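Comunidad Grada Abierta > Hockey hielo > Dudas de reglamento y competición

¿Cómo se cuentan los puntos si un partido acaba en la prórroga? ¿Y por qué mi equipo va por detrás con más victorias?

Pregunta publicada el 5 de septiembre de 2017

Hola a todos, soy nueva en el foro y casi nueva en esto del hockey (el año pasado empecé a ir a ver al Brorness y me he enganchado de mala manera). Antes de que arranque la liga quiero entender de una vez la clasificación, que me tiene frita.
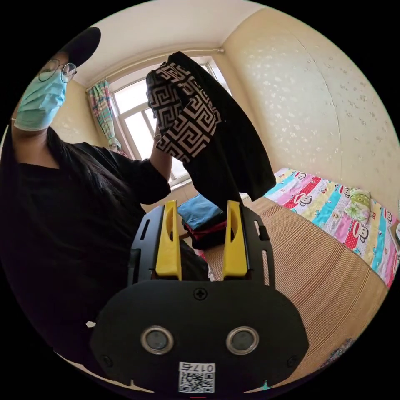
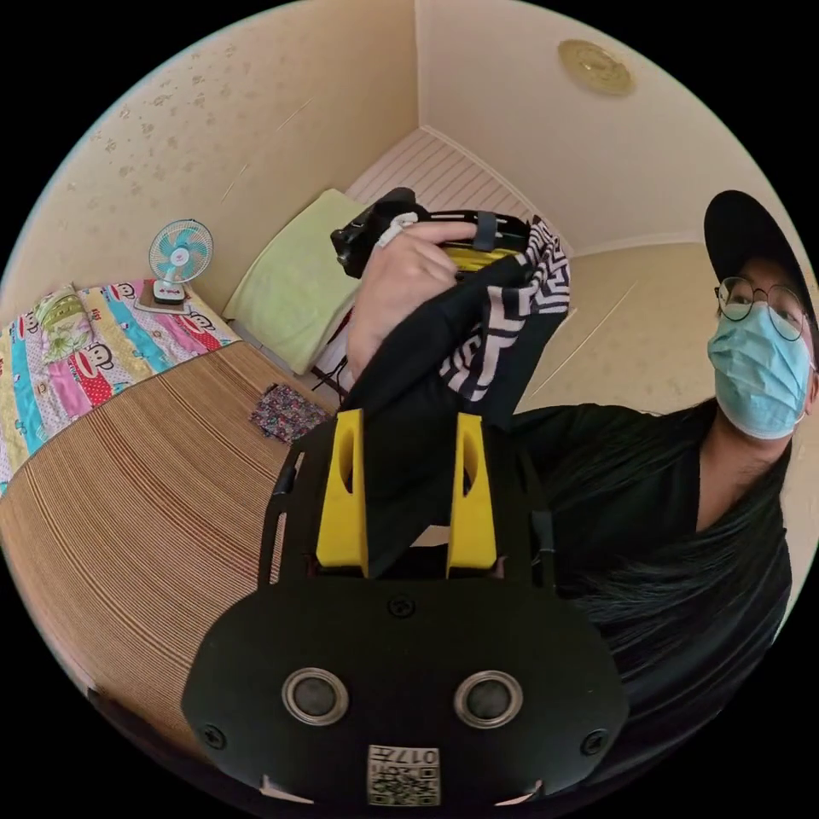 A ver si me explico. La temporada pasada el Brorness acabó con 100 puntos y el Prullmont con 103, y resulta que nosotros habíamos ganado más partidos. Más victorias, menos puntos. En la grada me dijeron que era "por las prórrogas" y me quedé igual, porque yo creía que perder era perder, sea en el minuto que sea.

Mis dudas son estas: ¿el que pierde en la prórroga se lleva algo? ¿Cuenta lo mismo ganar en la prórroga que en los penaltis? Y si dos equipos acaban empatados, ¿qué se mira primero? He buscado en la web de la liga, pero el reglamento es un tocho y el apartado de clasificación te manda a otro artículo que te manda a un anexo que no se abre. Gracias por adelantado y perdonad si se ha preguntado mil veces, que el buscador del foro a mí no me saca nada útil.

3 respuestas

Respuesta 1

Se ha preguntado mil veces, sí. Mira el hilo fijado arriba del todo. Resumen: perder en la prórroga da un punto. Y el Prullmont se pasó medio año perdiendo en la prórroga, así les fue de bien.

Respuesta 2 (marcada como útil)

¡Bienvenida! No hagas caso al de arriba, que el hilo fijado es de hace siglos y habla del sistema antiguo, cuando todavía había empates. Te cuento cómo va ahora, que yo también tardé lo mío en cogerlo.

En nuestra liga la victoria vale dos puntos, la consigas cuando la consigas: en los 60 minutos, en la prórroga o en los penaltis. El que pierde en tiempo reglamentario se va con cero. Pero si llegas empatado al final del tercer periodo ya tienes un punto asegurado, y lo que se juega después es el otro. Por eso verás en la tabla una columna aparte para las derrotas en la prórroga o en los penaltis, que en la web de la liga sale como DP y no lo explican en ningún sitio (a mí me costó media temporada darme cuenta de que no era "diferencia de puntos").

Con eso ya te salen las cuentas. Un equipo que pierde muchos partidos ajustados va sumando de uno en uno sin hacer ruido, y al final adelanta a otro que gana más pero que, cuando pierde, pierde del todo. Al Brorness le pasó justo eso, yo estuve en la pista de Grudley la tarde del 3-0 y de ahí no se rasca nada, claro.

Lo de los empates a puntos: primero se miran las victorias sin contar las de penaltis. Después, los enfrentamientos directos entre los dos, y si siguen igual, la diferencia de goles. Ojo con esto porque mucha gente cree que los directos van primero, y no. En febrero hubo un lío tremendo en el foro con el Kolev y el Grudley, que estaban igualados, y la mitad poníamos a uno delante y la otra mitad al otro, hasta que la liga sacó la tabla oficial.

¿Que si es justo? Pues yo tengo mis días. A mí me gustaría que ganar en los 60 minutos valiera tres puntos, que así los equipos no se echarían a dormir en los últimos cinco minutos cuando van empatados. Fíjate esta temporada y verás: con empate a dos y poco tiempo, los dos tiran el disco al fondo y a esperar. ¡Desesperante! Pero bueno, llevan años diciendo que lo van a estudiar y aquí seguimos.

Ah, y en los play-offs olvídate de todo esto. Allí se juega hasta que alguien marque, sin penaltis, así que llévate bocadillo.

Respuesta 3

Una cosita a lo que dice la respuesta 2, que está muy bien: el gol de los penaltis cuenta como un gol en el marcador final, pero solo uno, aunque tu equipo haya metido cuatro en la tanda. Lo digo por si miras la diferencia de goles y te pones a sumar por tu cuenta. Y al jugador que lo marca no se lo apuntan en sus estadísticas, por eso a nuestro capitán le salían 64 puntos y medio pabellón juraba que tenía que llevar alguno más.

Del anexo que no se abre: a mí me funciona desde el ordenador, desde el móvil no hay manera. Está en la sección de documentos, bajando mucho, debajo de los calendarios de categorías inferiores.

Comentario de la autora de la pregunta

¡Muchísimas gracias! Lo de DP me acaba de cambiar la vida, yo también pensaba que era la diferencia de puntos y no me cuadraba nunca. Ya he conseguido abrir el anexo desde el ordenador. Me queda una duda con los penaltis, si un mismo jugador puede repetir cuando la tanda se alarga, pero la pongo en otro hilo para no mezclar.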